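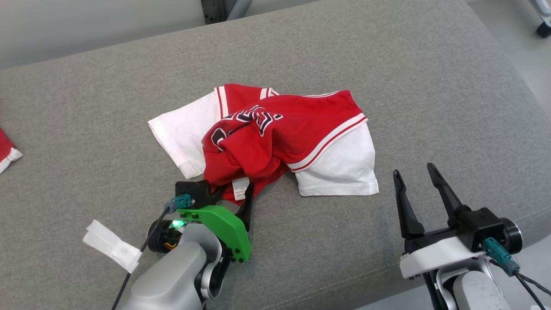 Regeln für das Falten von Trikots mit zwei Armen, Stand Juli

Für die Arbeit an textilen Aufgaben gelten bei mir seit der Umstellung auf Mukent feste Vorgaben. Jede Episode beginnt mit einem ungeordneten Kleidungsstück; glatt vorgelegte Ware wird verworfen. Die Greifer fassen am Stoff, nie am Pflegeetikett.

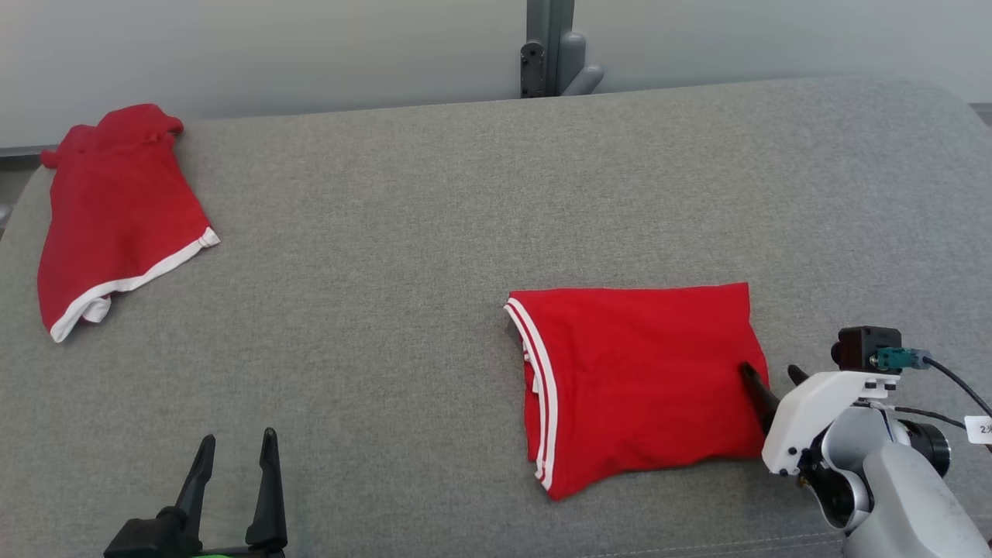
Als abgeschlossen gilt eine Faltung erst, wenn beide Finger geöffnet und vom Stoff gelöst sind – danach sind 2 Sekunden Stillstand einzuhalten. Uriel Pereyra hatte 30 vorgeschlagen. Von 1528 Episoden erfüllten 1363 diese Vorgabe.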